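# Tennant Rainfall Notes

Reading time: 7 minutes

Daily rain gauge readings copied from the handwritten notebooks of the Tennant station, with a second set from the gauge at Noltard. The text files hold what the observers wrote down, plus a column for our own remarks.

## What is in the folder

- `tennant.csv` has one row per day, 3000 rows in total.
- `noltard.csv` has 900 rows. The Noltard gauge was read for a shorter period and has several gaps.
- `remarks.txt` holds longer notes from the margins, such as frost, a blocked funnel or a late reading.

Both CSV files use commas, with a header row first. Text is UTF-8.

## Columns

`day` is the running day number within the notebook. `rain_mm` is the reading in millimeters, to one decimal place. `flag` is empty for a normal reading. `observer` gives initials only. `note` is free text and is usually blank.

A dry day is written as 0.0. A missing day is left blank. Please keep these apart when you load the files, as some spreadsheet programs turn blanks into zeros.
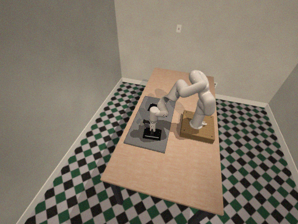

## Flags

- `T` trace, too little to measure
- `A` amount covers more than one day
- `S` melted snow
- `Q` the figure is hard to read

The `A` flag mostly falls on a Monday, when the weekend rain was measured together. We did not split these totals. If you need daily values, drop the flagged rows and the blank rows just before them, or spread the total yourself and say so in your write-up.

## How the notebooks were copied

Wagner Amaral typed the Tennant notebooks and Győző Erdős typed Noltard. Each then checked the other's work against the pages. Where the 2 of them disagreed on a figure, the row was given a `Q` and both readings are in `note`, with the more likely one in `rain_mm`.

Readings were taken at 7 in the morning and entered against the day they were read. Most of the rain in a row therefore fell the day before.
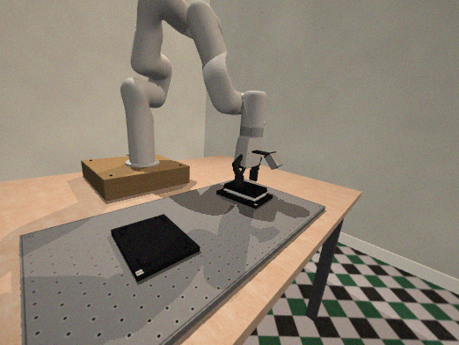 Older pages give inches. These were changed to millimeters and rounded once, at the end. The original inch figures are kept in `note` so the sums can be checked.

## Known problems

The Tennant gauge was moved away from a hedge in March of its second year. Totals before and after the move should not be joined for trend work without a correction. We have not made one.

Noltard snow readings are probably too low. The funnel was shallow and the remarks mention snow blowing out of it.

## Changes

Version 2 fixes swapped initials in `noltard.csv` and adds the margin notes. No rainfall figures changed.

Last updated: March

Contact: Wagner Amaral, Fidari Weather Records | © Fidari Weather Records | Back to top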